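## 4.2 Spacing and order on the lower board

Much has been written about what collectors mean by the way they set out small figures. The usual claim is that an arrangement tells us something about its maker: that evenly spaced toys point to a tidy mind, that the figure nearest the viewer is the favourite, that a gap marks a loss. We began this part of the study with doubts about all three, and the material gathered at Dalatthorpe has done little to remove them.

The shelf record holds 249 arrangements made by 40 people, all of them owners of at least one set of small costumed figurines. Each person was given a free choice from a shared stock and told only to put the toys "where they look right". Pickering, who wrote the first version of the instructions, wanted a longer wording that mentioned display. It was dropped after the pilot, when several people took "display" to mean a straight line at the front edge. We are not sure the shorter wording is neutral either. "Look right" already suggests that there is a right way to look, and someone standing at a shelf with a notebook open beside them will probably try to find it.

Three features were coded for every arrangement: the order of the toys along the board, the spacing between neighbours, and the direction in which each one faces. Gazi and Barua coded separately and then compared notes. They agreed well on order. They agreed less well on spacing, where the coding sheet offered only "touching", "close" and "apart", and where the line between the last two was drawn by eye. Facing direction was the weakest of the three. A figure in a large hood can have its costume pointing one way and its little face another, and the sheet did not say which should count. In November the rule was changed to follow the face, and 13 arrangements were coded again under it.

Figure 3 gives a fair idea of the sort of arrangement that causes trouble. It is a plain row of four, with space left between the toys, and at first sight there is hardly anything to dispute.
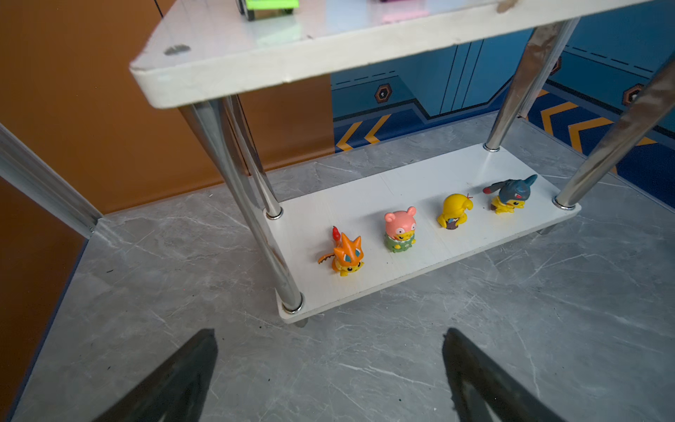 *Figure 3. Four costumed figurines set in a row on the lower board of the two-tier unit. From left to right: orange hood with a wing and flame-shaped tail tip; pink hood over a green body; yellow, with a smooth round head; slate-blue hood with a fin-like tip.*

The first question is whether the order means anything. Sugden's reading, given in his notes on the set, is that the row is built on contrast: orange, then pink and green, then yellow, then blue, so that no two neighbours share a main colour. The description is sound enough. What it shows is another matter. In a stock as brightly coloured as ours, a row of four picked with eyes shut would often come out the same way, and a reader who already expects contrast will find it in most of them. The yellow faces under three of the hoods could just as well be used to argue for sameness. Lambert did exactly that when she read the set without having seen Sugden's notes, and her case is about as good as his.

The second question is spacing. Both coders put this row down as "apart", and we have no quarrel with them. The trouble comes with what is then made of it. Earlier work treats a gap as a choice, made in order to give each object its due. These toys, however, do not have simple outlines. The orange one carries a wing out to one side, and the blue one has a tail-like extension reaching to the left. Pieces of this shape need room. Push them together and a tail meets a neighbour, or a wing hides a face, and at some point one of them falls over. A gap that the shapes more or less demand tells us very little about taste. It would be safer to compare spacing only among figures without tails or wings, but that would leave us with too few arrangements to say anything useful.

The third is facing. The yellow figurine has its head turned to the right and downward, towards the blue one. Two of our readers called this "looking at its neighbour", and one went further and wrote of a conversation. We would ask for some restraint here. The phrase tells us how the row strikes a reader. It does not tell us what the maker had in mind, and the record contains no remark from the maker on the point. The set was marked "no comment given", as were most of the others.

There is also the matter of the shelf itself. The unit has white boards on chrome poles, and the lower board sits beneath another. Anyone placing toys there has to reach in under the upper board, past the poles, and may well set things down where the hand goes most easily. The Follix trial, which used a single open board, found far more clusters and far fewer rows. Its authors put this down to the age of the people taking part. We think the furniture deserves at least as much of the blame – and the two cannot be pulled apart with the data in hand, as no group used both kinds of shelf.

Cropper's scale of "display intent", which runs from careless to planned, was tried on the whole record and then set aside. It gives rows a high score simply for being rows. By that measure Figure 3 is strongly planned. Yet a row is what many people make when asked to put down a few small things and given no other guide, much as they might with cups on a draining board. Before a row can count as evidence of planning we need to know how often rows turn up when no planning is asked for. The Purkora survey is sometimes quoted on this, but its nearly 200 shelves were all photographed by their owners, who had every chance to straighten things first.

What can be kept, then, is modest. Order can be recorded reliably and should be. Spacing can be recorded if the shape of each toy is noted beside it, with wings, fins and tails given their own column. Facing should be recorded by the face alone, and hooded figures marked as such. Claims about favourites have been left out of the tables that follow. The nearest toy is nearest only from where the viewer stands, and the coding sheet did not fix that point until the second round. Table 5 gives the counts for order under both rounds, with the recoded arrangements listed separately at the foot.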